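Imprimer | Envoyer par e-mail

4. Mise en route de la cellule simulée (plan de travail marbre)

Rédaction : Margaux Tessier – relu par Z. Zinchenko, sauf 4.6
Version du vendredi 17 décembre 2021. Remplace celle de juillet.

Concerne uniquement la scène « Sustier » : bras Franka Emika, pince deux doigts, comptoir, objets de cuisine. Pour la scène Gera, voir section 5, les réglages ne sont pas les mêmes.

4.1 Avant de lancer

1. Fermer toute autre session Vinen. Deux sessions ouvertes = fichiers de pose écrasés.
2. Vérifier l'espace disque. Un lot complet fait 3 000 épisodes, avec les vues ça monte vite.
3. Charger la scène. Attendre la fin du chargement des textures, marbre compris, avant de toucher à quoi que ce soit.
4. Contrôler le pas de temps dans l'onglet Physique. S'il a été modifié par quelqu'un d'autre, remettre la valeur par défaut et le noter dans le journal.

Note – le journal est commun. Mettre ses initiales, merci.

4.2 Position de repos du bras

1. Commande « repos ». Le bras se replie au-dessus du comptoir, doigts vers le bas.
2. Lire les 7 angles articulaires et comparer au fichier de référence.
3. Écart sur un seul axe : recharger le fichier. Écart sur plusieurs : c'est presque toujours la base qui a bougé par rapport au socle, voir 4.5.
4. Ouvrir la pince à fond, refermer, rouvrir. Les deux doigts doivent bouger ensemble.

ATTENTION : ne pas lancer « repos » si la pince tient un objet. L'objet part n'importe ou et il faut recharger toute la scène.

4.3 Pose des objets

1. Choisir le jeu d'objets. Pour les essais de prise : celui avec le couteau à manche jaune.
2. Tirage aléatoire des poses, graine 3186 pour le lot de contrôle (3 186 dans le tableau de Lucienne Lebrun, c'est la même, sans l'espace dans le champ).
3. Laisser tourner 130 pas sans commande. Les objets doivent avoir le temps de se poser.
4. Regarder les deux vues avant de valider. Une seule ne suffit pas : le bras cache facilement un objet.
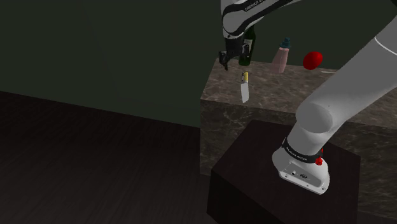
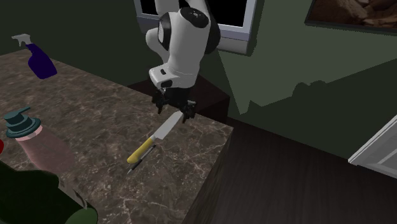

5. Objet encore au-dessus du comptoir après les 130 pas : relancer l'étape 3 une fois. S'il y est toujours, c'est la forme de collision, pas la pose. Passer en 4.4.
6. Bouteille couchée : acceptée, sauf pour le lot de contrôle. Là il faut tout debout.
7. Valider. Le bouton reste gris tant qu'un contact est instable, inutile de cliquer dix fois.

Note – deux objets qui se chevauchent un peu, on garde. Deux objets qui s'interpénètrent franchement, on retire et on tire une autre graine.

4.4 Formes de collision

1. Afficher les enveloppes (menu Vue, Collisions).
2. L'enveloppe doit coller à l'objet. Trop grande dessous : il flotte. Trop petite : il s'enfonce dans le marbre.
3. Régénérer avec l'outil Jacquet, mode convexe. Pour le couteau, séparer lame et manche, sinon la prise glisse.
4. Enregistrer sous un nouveau nom. Ne JAMAIS écraser l'original.
5. Reprendre en 4.3, étape 2.

4.5 Base et socle

1. Scène en pause, sinon le bras tombe.
2. Sélectionner la base seule, pas le socle.
3. Remettre à zéro le décalage vertical, puis la rotation. Dans cet ordre.
4. Verrouiller le lien base-socle. Le cadenas se déverrouille après certaines mises à jour, à revérifier à chaque fois.
5. Relancer, refaire 4.2 en entier.

ATTENTION : déplacer le socle décale aussi les points de vue enregistrés. Si c'est fait par erreur, annuler tout de suite, ne pas essayer de recaler à la main.

4.6 Essai de prise à vide

1. Descendre la pince au-dessus du manche, doigts ouverts, vitesse lente.
2. Arrêter avant contact. Vérifier que les doigts sont de part et d'autre du manche et pas de la lame.
3. Remonter. Si le couteau a bougé, il y a eu contact : baisser la vitesse et recomencer.
4. Trois passages propres de suite, puis on peut lancer le lot.

Blocage au démarrage du lot : Solène Brunet. Problème de licence ou de serveur : Rüdiger Brandes. Joindre le journal dans les deux cas.

Imprimer | Envoyer par e-mail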